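Plurnness Publishes Results of Household Tidying Trial

Machines finished most simple pickups but still struggle with full rooms, company says

September 21, 2023 — Plurnness, which develops software for home and workplace robots, today released the results of a trial that asked how far machines can be trusted with ordinary chores. The short answer from the company is that they can handle parts of a job, and few jobs from start to finish.

The trial covered 4 chores: clearing a table, sorting toys and art supplies, folding hand towels, and restocking a low shop shelf. Across 2,159 attempts, table clearing had the best results and towel folding had the worst. Shelf restocking went well when packages were stiff and evenly spaced. It slowed down sharply when bags had slumped or boxes had been pushed to the back.

Sorting toys and art supplies fell in the middle. Single items on a bare surface gave the software little trouble. Items that touched or overlapped did, and long, thin objects that can roll were among the hardest to pick up one at a time.

"A child's table at the end of the day is a harder problem than many factory tasks," the company said in a statement. "Every object is a different shape, and the mess is never the same twice. We do not expect to sell a machine that clears a whole playroom next year, and we would rather say so now."

Home tasks were prepared with Zamer, a housewares distributor. The shelf task was set up at a store run by Říha, a stationery and gift retailer, which gave the team use of one aisle outside opening hours. Both firms received the findings before publication.

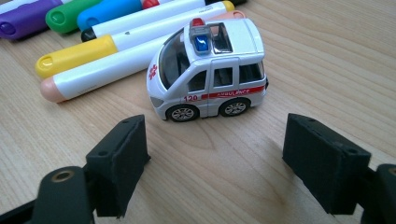

A toy ambulance and felt-tip markers on a wooden tabletop, with open gripper fingers in the foreground.

Plurnness will release Amia, its task-planning software, to 3 pilot customers before the end of the year. The pilots will be limited to table clearing and shelf work. Towel folding has been dropped from the first version — the company plans to return to it after further testing.

A written report with results for each chore is available on request. Firms that want to be considered for a later pilot can apply through the Plurnness website. Places in the second round are limited to sites with 200 square feet or more of open floor.

About Plurnness
Plurnness is a privately held developer of software for robots that work in homes, stores and small workshops.

Media inquiries: Plurnness press office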